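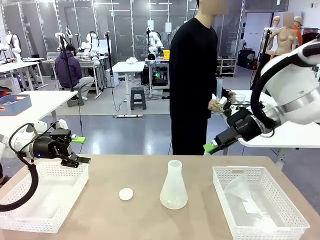

School science store reopens in Hoton

Families in Hoton can borrow science kit again from Saturday. The Pakzad lending store has been shut since July for roof repairs.
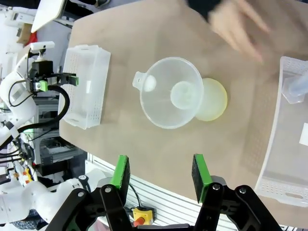 A plastic funnel and a round lid on a table.

Loans are free for two weeks, with a limit of 3 items per household. Late returns cost 90p. 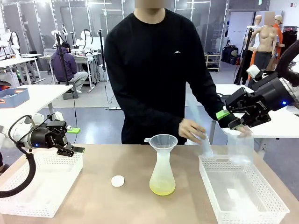
Clear plastic containers and white baskets.

Organiser Saeed Mirzaei said 100 households had signed up. A second store is planned in Wonau.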